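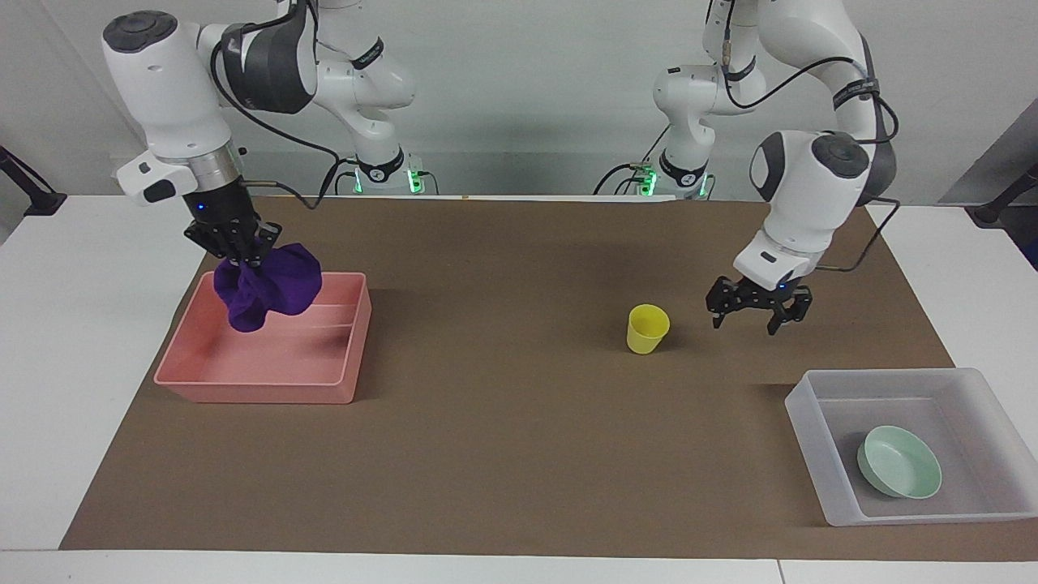 A purple cloth over the pink tray.

The Britent household linen guide has been revised for the first time in several years, and readers of this blog have asked for an account of what has changed. The present entry sets out the main points as they apply to cleaning cloths, dish towels and napkins. Bed linen will be treated separately.

The first change concerns sorting. Earlier practice in this household, recorded here in January, was to sort by color alone. Cloths are now sorted by use. Those that touch food surfaces are kept apart from those used on floors and bathroom fixtures, and the two groups are washed in separate loads. Color remains a useful marker, and readers are free to assign one color to each room. The choice of color is of no importance provided that everyone in the home knows it.

The second change concerns washing. Cotton cloths may be washed warm with an ordinary measure of detergent. Fabric softener should be left out, as it coats the fibers and reduces the amount of water a cloth will take up. Microfiber should be washed without cotton items, which shed lint that the microfiber will hold for many washes afterward. New cloths in strong colors should be washed alone the first time. This author disregarded that advice once in Salem, and a set of white napkins has been pale gray ever since.

Drying has also been reconsidered. A cloth left bunched at the edge of a sink stays damp for most of a day and will smell by evening. It should be opened out fully and hung over a rail. The rail in this kitchen was bought from Pindoven and is 18 inches wide, enough for two dish towels side by side. A longer model was considered and declined on account of the window.

Correspondence on the subject of folding has been considerable. Ming-te Lam wrote from Kimthorpe to recommend folding in thirds and standing the cloths upright in the drawer, in the manner of file cards. The method was tried for 6 weeks. It allows the whole supply to be seen at once, although the row falls over when the drawer is half empty. A narrow box placed at the front of the drawer corrected this. Cloths used for floors are no longer folded at all and are kept in a bucket beneath the stairs.

On the question of when a cloth should be retired, no fixed period can be given. A cloth that no longer absorbs water, or that keeps its odor after a hot wash, has reached the end of its service in the kitchen. It may be moved to the floor group, then to the garage, where it may be used for bicycle chains and paint. Cloths that have taken up paint thinner or oil must not be put in the dryer under any circumstances.

Two matters remain open. The first is whether linen towels justify their price, and a pair is now in daily use for that purpose. The second is the removal of turmeric, for which sunlight has so far given the best result. Readers with experience of either are invited to write by way of the contact page. Letters on ironing will be held over until the entry on bed linen.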